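How Politicians' Corrections Travel: A Study of Campaign Coverage in Two Local Outlets
Student project report, Department of Media and Politics
Submitted by Joonas Ahonen

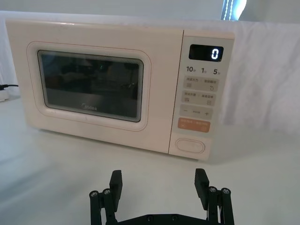 The project examined how news outlets handle a politician's request to correct a published quotation. Coverage of the Surkance council election was collected from two online outlets, the Flinder and the Texier Post, through the end of December.

The sample consisted of 76 articles containing a direct quotation from a candidate. In 11 cases the candidate's office later issued a statement disputing the wording or the context. Each original article was compared with any later version, and changes to the headline, lead paragraph and body were recorded separately.

Changes were most often made in the body – headlines were usually left as first published. The Flinder placed its correction notes at the foot of the page, while the Texier Post added them under the byline. Neither outlet had a written policy available to readers at the time of the study.

Reader comments were excluded, as there were more than 2,000 of them and coding them was beyond the scope of the course.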